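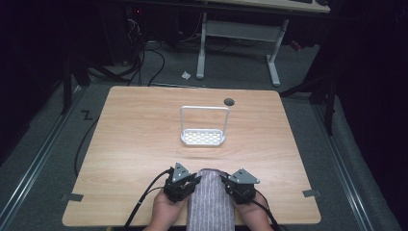

Beril Ertürk writes that I have the whole thing backward, that anyone with sense buys the posts first and lets the posts tell them what net to get, and that she has been putting up volleyball courts on grass long enough to be tired of explaining it. She also wants to know why I haven't mentioned the guy lines.

Fine. The guy lines.

Last month I wrote that our Skisau bunch had finally decided to stop playing over a badminton net tied between a fence and a maple tree. The maple was never a great post. It leans, for one thing, and it gave whoever played the far side about four inches of extra net, plus a branch that had to be covered by a house rule. The branch rule ran to a full paragraph by the end. You could replay the point if the ball touched leaves but not if it touched wood, and we have lost at least one friendship over what counts as a twig.

So I bought a net. A Wolura, regulation length, steel cable along the top, $193 with shipping. It arrived in a box so small I assumed they'd sent the bag without the net in it. I unrolled it down the driveway and felt like a serious person for an entire evening.

Then I went looking for posts. I had figured posts were poles, and that poles were cheap, being poles. The Donell catalog set me straight. Their outdoor pair, with ground sleeves, a winch, and pads, comes to $1,503, and that's before you rent something to dig the holes. I read the page twice in case it included a referee.

What I ended up with was the Donell portable set, used, from a guy in Foulkes who was getting out of the sport on account of his shoulder. Aluminum, three sections, push-button height. He wanted cash and he wanted to talk about the shoulder. I'd say around 20 minutes of shoulder, which took a little more off the price.

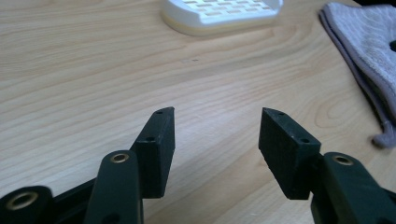 Pale wood, wavy grain.

Now, the trouble. A net with a steel cable wants to be pulled tight, and portable posts want to lie down. Put the two together and what you get is a very slow bow. We raised it on a Thursday night, cranked the cable until it hummed, and stood back. Both posts leaned in toward each other like a couple at a wedding. The middle of the net sagged low enough that our shortest player blocked a spike, which he has brought up every day since.

This is where the guy lines come in, Beril. The set came with two per side and I had staked them straight out behind the posts in a neat line, because it looked tidy. They should be spread in a V, with the stakes well back and angled away from the net. I know that now. I also know that the little plastic stakes that come in the bag are for tents, or possibly for salad. We switched to steel ones and the lean went away, mostly.

The other fix was swapping the steel cable for rope. I put this off because the cable was the part I'd paid for. But a portable post doesn't have the backbone for cable, and a low-stretch rope gets it tight enough that the ball comes off the tape the way you'd expect. If you have the big sleeved posts, keep your cable and enjoy your lawn, which I assume has its own staff.

Still to sort out: boundary lines. We have seven people who each own a different idea of where the back line is, and a roll of webbing that has been wound up wrong since I opened it. I'm also going to pad the posts, since Thursday's long chase for a bad pass ended in a noise I didn't like.

The maple has been retired. Somebody hung a towel on it.

Posted Aug 15, 2020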